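17th December

OK, catching up on the notebook because I let it slide while the kiln was being rewired, and Deolinda has (rightly) been after me to write down what we did with the walnut batch before I forget the lot of it.

So, walnut. The hulls came from Seixas back in August, two big sacks, and I'd had them drying on the racks upstairs the whole fall. First thing I learned is that dry hulls and fresh hulls are almost different dyes. Fresh ones gave us that deep, nearly black brown Celeste loved for the scarves, and the dry ones come out warmer, more like strong tea, even when I soak them for days. I did 5 days this time. The smell on the last morning, wow. Tomás came in, turned around and went to get coffee somewhere else.

Yarn was the plain Stukine two-ply, scoured the day before, no mordant on half the skeins and alum on the other half. I weighed everything dry first: 2,532 grams for the whole lot. Tag numbers are in the green binder, please don't peel the tags off to read them, just lift the corner!

Brought the pot up slowly and held it under a simmer for an hour and a bit, then turned it off and left the skeins in overnight with the lid on. I know Simão thinks the overnight soak does nothing. I pulled one alum skein early so we could argue about it properly, and side by side the overnight one is clearly darker, so there, it's in writing. The early one is prettier though. It has more gold in it and I'd happily knit a hat out of it.

The no-mordant skeins took better than I expected. Walnut has enough tannin to hang on by itself, everyone says so, but I'd never bothered to check. They rinsed clear on the third bucket. The alum ones needed a fourth, and there was still a little color in the water, which bugs me. Either I didn't rinse the alum out well enough or I crowded the pot. Probably crowded the pot. I always crowd the pot.
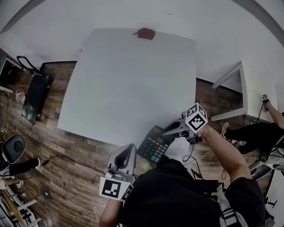
*White table, small brown thing up by the wall.*

Iron next, and this is where it got fun. I made up a tiny iron bath with what was left of the Troltano jar (we need more, it's on the list on the door) and dipped one skein from each half. I went in for what felt like no time at all and the no-mordant one was already gray-brown, like wet bark. Left it a minute longer and it went flat and a bit dead, so next time in and out fast, and have the rinse bucket right there and not across the room like a fool. The alum one held up better and landed on a kind of mushroom color that Celeste claimed on the spot. She wants it for the border on the Listivthorpe blanket. I said fine, but she has to wait for the lightfast strips, because if it fades on a blanket that size we'll be hearing about it for years.

Lightfast strips: five of them, wound on card, half covered with foil, taped up in the south window. Please leave them alone. Mandla, I know you need that sill for your seedlings, you can have it back at the end of January, I promise.

Feel of the yarn: the iron skeins are a little harsh, as expected. I gave them a soak with a drop of wool wash and they softened up some but not all the way. The plain walnut ones are lovely. Deolinda squeezed one and said it felt better than before we dyed it, and I think she's right, although the scouring probably gets the credit there.

Things I'd change:

- Strain the liquor twice. I did it once through the old curtain and was picking bits of hull out of skeins all afternoon.
- Bigger pot or two rounds. See above, re crowding.
- Wear the long gloves. My left wrist is going to be brown until New Year.
- Loosen the ties! Two skeins have pale stripes where I tied them too tight. Tomás says they look deliberate, so we may just sell them as that.

I kept the exhaust bath, it's in the lidded bucket by the back door, labeled. There's plenty left in it. I threw in a scrap of cotton just to see and got a nice sandy beige, so I'd like to try some of the linen thread before it goes moldy. If anyone gets there first, write it down in here, even if it's ugly.

Money bit, for Simão: the yarn order for the new year came in at 2,821, with shipping, and I've put the invoice in the tray. It's more than last time, but they've changed the put-up and we get longer skeins now, so fewer knots.

Still to do: reskein everything, because I dried them in a hurry and they look like mops. Write to Seixas about more hulls and ask if we can have them green this time, straight off the tree, and freeze them. Clear a shelf in the chest freezer first. There's a bag of something in there marked "onion, good ones" in Celeste's handwriting, and I don't dare move it until I've asked her.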